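Aksel Juhl
Home Explore Notifications Profile
Last updated 15/12/2024

ok thread time. We finally have numbers on the handheld gripper data and I've been itching to talk about them (1/9)

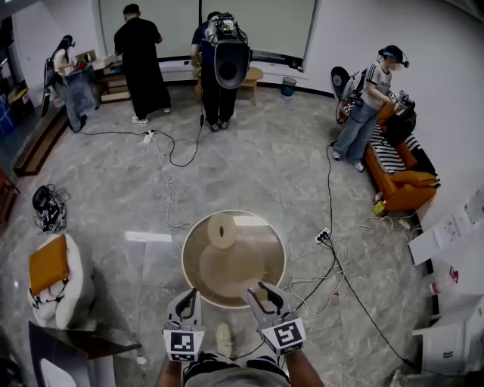

Quick background. Our policy, Tully, learns two-handed tabletop stuff from people doing it with grippers in their own hands. No teleop. You just wear the rig, pick up the grippers and get on with your chores. (2/9)

The question we kept fighting over at lunch: is it better to have one person record a lot, or several people at once in the same room, getting in each other's background? I was firmly on team One Person. Nice clean footage! (3/9)

So we did both. 2,282 demos total, split evenly between solo sessions and shared ones with 4 people recording at the same time. Same tasks, same furniture, same training recipe, same everything we could think of. (4/9)

Then we ran both policies in a room neither had seen. Solo data: 60 percent success. Shared data: 70. I made Urka rerun the whole eval because I didn't believe it. Same gap. Lunch has been unbearable ever since. (5/9)

My best guess is that the shared footage has people moving around behind the task all the time, so the model learns to quit caring about them. The solo policy would stall whenever somebody walked past the table. I haven't tested that properly, so please don't quote me on the why! (6/9)

Stuff that still breaks: soft things. Cushions and folded cloth are bad in both conditions, mostly because the fingers close too early and slide off. Plullix (our pose tracker) also loses a marker when the two grippers cross, and we threw those demos out back in November. (7/9)

Someone's going to ask about sync. Every rig keeps its own clock and we line them up afterward with Grivby. It's slow and kind of ugly but it works, and I'm not touching it before the writeup is done. (8/9)

Next up is the same split with two rooms in place of one. If you've tried recording several people at once, tell me what went wrong, I'd love to compare notes (9/9)

18 comments 41 shares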